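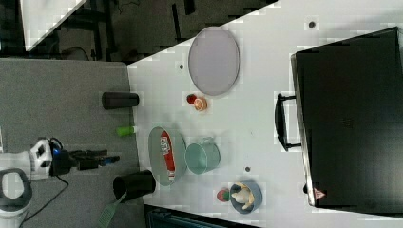 Greifer verliert nach ein paar Stunden die Nulllage – Kabel oder Einstellung?

Vira Boiko
24. Oktober 2022

Hallo zusammen, ich lese hier schon lange mit und habe mir bei euch manches abgeschaut, jetzt muss ich doch einmal selbst fragen. Wir betreiben an unserer Schule in Wudgate einen einzelnen Greifarm, der Alltagsdinge vom Tisch aufnimmt und in Schalen und auf Teller legt. Steuerung ist eine Lornow, der Greifer hat zwei Finger und hängt an einem dünnen Kabel, das außen am Arm entlangläuft. Seit Juli bin ich dafür zuständig, vorher hatte ich mit so etwas nie zu tun, also bitte etwas Geduld mit mir.

Morgens referenziere ich den Greifer, und alles läuft wunderbar. Am Nachmittag schließen die Finger dann ein Stückchen zu früh oder zu spät. Bei harten Sachen merkt man das kaum, aber weiches Obst wird gequetscht, und eine Tube rutscht einfach durch. Nach einem Neustart ist wieder Ruhe, bis zum nächsten Nachmittag. Gestern stand im Protokoll beim Zyklus 1.971 zum ersten Mal eine Meldung »Position unplausibel«, danach lief er weiter, als wäre nichts gewesen.

Gereinigt habe ich die Finger schon, die Schrauben am Flansch sind fest. Hat jemand eine Idee, wo ich weitersuche? Ein neues Kabel würde ich ungern auf Verdacht bestellen, unser Budget ist sehr überschaubar. Ganz lieben Dank schon mal!

Stepan Horobets
24. Oktober

Kabel tauschen. War bei mir auch so.

Idrisa Muriithi
24. Oktober

Liebe Vira, schön, dass du dich getraut hast zu schreiben! Das Kabel kann es gut sein, aber bevor du Geld ausgibst, würde ich der Reihe nach vorgehen, das kostet dich eine Stunde und sonst nichts.

Fang mit der Zugentlastung an. Arm stromlos machen, dann das Kabel vom Stecker am Greifer aus mit den Fingern abtasten, ob es irgendwo steif ist oder einen Knick hat. Bei außen verlegten Leitungen sitzt der Bruch fast immer kurz hinter dem Stecker, dort, wo das Handgelenk dreht. Die Schlaufe muss so lang sein, dass sie auch bei voll gedrehtem Handgelenk nicht spannt, und so kurz, dass sie nirgends hängen bleibt. Wenn sie bei euch bis auf den Boden kommt, leg sie höher und befestige sie mit Klettband am Unterarm – bitte keine Kabelbinder, die zieht man immer zu fest an.

Danach schalte wieder ein und lass den Greifer leer laufen, 50 Mal auf und zu, bei stehendem Arm. Alle halten Abstand, und du schaust dir den Positionswert im geöffneten Zustand an. Bleibt er gleich, lass dasselbe laufen, während das Handgelenk langsam hin und her dreht. Springt der Wert erst dann, hat Stepan recht, und du kannst guten Gewissens bestellen. Wandert er dagegen schon im Stand ganz allmählich, würde ich eher an die Kupplung zwischen Motor und Spindel denken. Die hat eine winzige Klemmschraube, die sich gern löst, und genau die übersieht man, wenn man nur am Flansch nachzieht. Ich habe damit einmal ein ganzes Wochenende verbracht und mich hinterher sehr geärgert.

Und schreib dir die Werte bitte auf, mit Uhrzeit! Im Kopf verschwimmt das nach dem dritten Durchgang, mir jedenfalls.

Solomiia Romaniuk
25. Oktober

Ich kann Idrisa nur zustimmen und möchte noch etwas zur Software ergänzen, denn bei der Lornow gibt es im Greifermenü den Punkt »Referenz bei Leerlauf«. Ist der eingeschaltet, fährt der Greifer nach einer Pause von selbst auf den Anschlag und setzt dort neu null. Klemmt in dem Moment etwas zwischen den Fingern, stimmt der Nullpunkt danach nicht mehr. Bei uns war das nach jeder Mittagspause so, und wir haben lange am Kabel herumgesucht. Ich habe die Funktion abgeschaltet und referenziere jetzt zweimal am Tag von Hand, mit leeren Fingern. Schau mal, ob deine Abweichung vielleicht auch immer nach einer Pause anfängt, liebe Grüße!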